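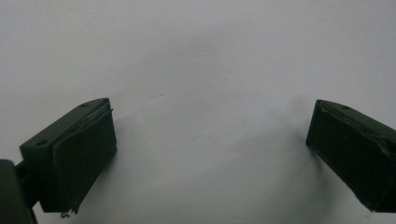
The case for specifying sheen before colour

Most paint schedules I am asked to review give a colour reference for every wall and leave the finish to a single line at the bottom of the page. The line usually reads "matt emulsion throughout". I think this is the wrong way round. Colour is the easier of the two to correct later, and it causes fewer complaints. Sheen affects how a wall shows its joints, how it takes cleaning and how well it can be patched, and it deserves a column of its own.

Take off-white, the default for rented flats, corridors and small offices. Two off-whites from different makers will differ slightly in tint, and few occupants will notice unless the two meet at a corner. The same tint in flat matt and in soft sheen will look like two different walls by mid-afternoon, when the light from a side window runs along the surface. The soft sheen shows each filled joint and each roller overlap. The flat matt hides them but marks more easily when rubbed.

The trade terms do not help. "Matt", "dead flat", "eggshell" and "satin" are used loosely, and one maker's eggshell can sit well above another's. A gloss reading at a stated angle settles the matter. For low-sheen surfaces the reading should be taken at 85 degrees, as the 60 degree figure bunches all the flat finishes together at the bottom of the scale. A schedule that quotes a 60 degree figure for a flat wall paint has told the decorator very little.

I reviewed the repainting of Holer, a block of small offices with 1079 square metres of internal wall. The specification named the tint to three decimal places of a colour system and said nothing about sheen. The contractor used a flat matt on the upper floors and, when stock ran short, a washable matt on the ground floor. Both tins said "matt". The corridor walls were then patched from the upstairs stock, and the patches could be picked out from the front door. Repainting the corridor in full took 493 square metres off the contingency allowance, for a fault that one extra column would have prevented.

Marites Samonte, who managed that contract, disagrees with me on the remedy. Her view is that a single washable product should be used everywhere and the question closed. It is a fair position for a landlord with one store cupboard. My objection is that washable paints are often chosen for walls that are never washed, and they are harder to touch in. A ceiling or a stairwell above shoulder height gains nothing from scrub resistance. It gains a good deal from a finish that can be patched with a small roller.

The Macapagal house went the other way, with flat matt above 900 mm and a tougher finish below it, divided by a plain rail. The tints were matched by eye on site. After two winters the lower band has been washed often and the upper band has been touched in twice, and neither shows it in ordinary daylight.

My preferred schedule has four columns: location, finish with gloss reading and angle, product and batch, and colour last. The batch number matters for the same reason the sheen does. Settled matting agent that has not been stirred back in will raise the gloss of the top half of a tin, so stirring time should be written into the method as well.

A sample board should be viewed upright, beside the window, from a low angle. Flat on a desk under a ceiling light it will show the tint fairly well and the sheen hardly at all.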